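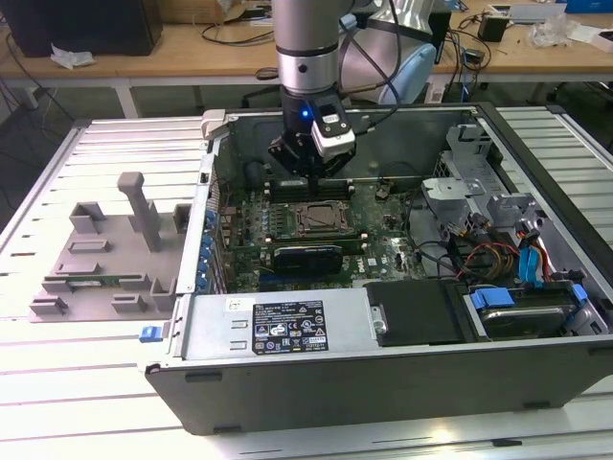 Figure 2. Memory module task on an open desktop tower, with the gripper over the memory slots and a module held in the gray fixture.

4.2 Rules for the work cell

We are excited by how much a short set of written rules did for our data. The Timness protocol, in use since April, covers 2,545 recorded attempts at the Jisex site. It asks that the tower lie on its side, open face up, and that each module start in a groove of the fixture (Figure 2). Power leads must be unplugged before the arm is enabled. Hands stay out of the case while it moves.

Operators log every stop with a cause code. Of the first 500 attempts, 142 were stopped early, and the codes let us trace each one. Better still, the Catacutan team picked up the same rules and could read our logs without help. Connector tasks follow the Prirneo checklist, described in Section 5.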